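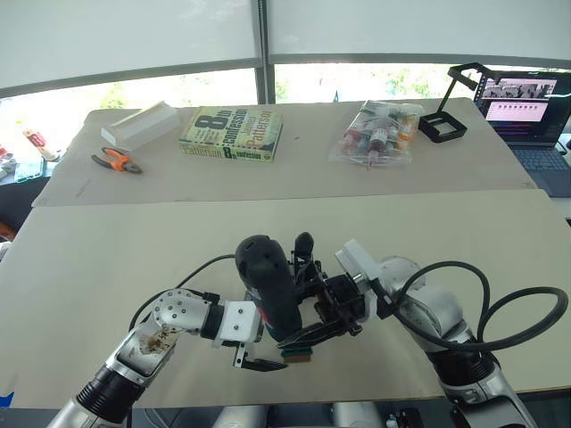
Lelliton Group for Everyday Hand Work, Department of Applied Ergonomics

4.2 The shared table

We have grown rather fond of the big pale table by the window, and most of the small fastening tasks in the Gudero study belong to it. People leave their things there, a paperback or a pair of pliers, and we let them stay, having found in January that a bare table made for stiff and unnatural work. 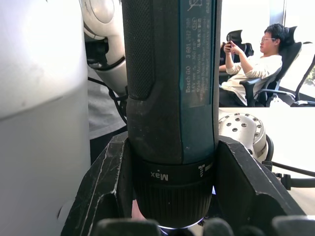

For driving screws we settled early on one light cordless screwdriver and kept to it through all 27 sessions, so that differences in pace could be put down to the task and the person. Its speed is low, and that suited us very well indeed.

Figure 2. The screwdriver's label, with its rating of 3.6V, and the collar below.

The connector task asks for more patience. A small part with screws in its top gives you very little to hold on to, and it likes to slide about when the bit comes down.
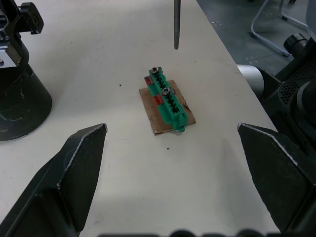
Section last changed: 19th December

A bit of brown cardboard under the green connector was the setup we liked best, and we describe the fastening steps in Section 5.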